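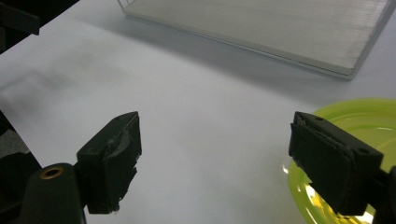
Figure 2. Two black fingers facing each other over a pale tabletop.

3.2 Scoring sessions at Sindordale

We were delighted by how freely the players talked about their parts! Karpenko's orchestration of the Perkasura film score runs to 134 cues, and we followed 35 of them from first sketch to final take. The richest material came from the low strings, where Kushnir (conducting) kept asking for softer bow changes, and the cellists pencilled in their own. Nazarenko's harp part changed most of all, with whole bars rewritten between takes, and we return to it in Section 4.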